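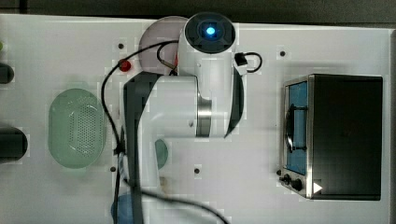
Brigitta Eberhard reckons we are asking the wrong thing altogether. She read an early draft and told me that a machine which can pick up a bowl is no nearer to clearing up after supper than a dishwasher is, and that I should stop using the word "chore" until I had one to show. I've kept the word, but her complaint shaped most of what follows, so I'll deal with it first.

4. What counts as a chore done?

When Svenja Aigner and I started on the Telholm trials in September, we scored single moves. Did the arm get hold of the thing, and did the thing end up where we'd asked? It's an easy way to score and it makes for cheerful tables. Over 213 attempts the arm managed a clean grasp in more than 40 per cent, and I was rather pleased with that until Svenja went back through and marked how many would have satisfied somebody standing in their own kitchen. Her number was a good deal lower! A bowl put down half on top of a plate is a success on my sheet and a nuisance on hers.

So we changed the scoring. A chore is now a short string of moves with a finished state that a person would accept without touching anything afterwards. We wrote six of these (the wording is in the appendix, and yes, we argued over every line of it). Tableware, a colander basket and a toaster oven are the sort of thing we mean by household objects, and Figure 2 gives the kind of view the gripper has to work from when it comes to bottles.

Bottles deserve a word of their own. I'd have guessed they were the easy part - upright, familiar shape, a label you could spot across a shop. But up close the label takes over the view, and knowing what you've got in front of you is a different job from knowing how far off it is. Our Plimel planner is decent at the first and still pretty shaky at the second.

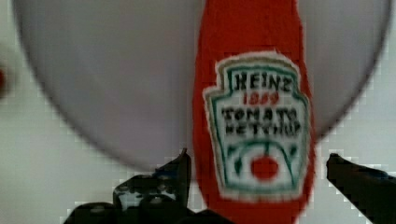

Figure 2. Wrist view of a ketchup bottle between the gripper fingers, with a large pale disk behind.

Hermine Grabner suggested we let the planner back off and look again whenever it was unsure, and we tried this on four of the six chores. It helped with grasping and made everything slower, to the point where I'd have got up and done the job myself. We report both times in the next section, along with the runs we stopped by hand, which Brigitta insisted should count as failures. They do.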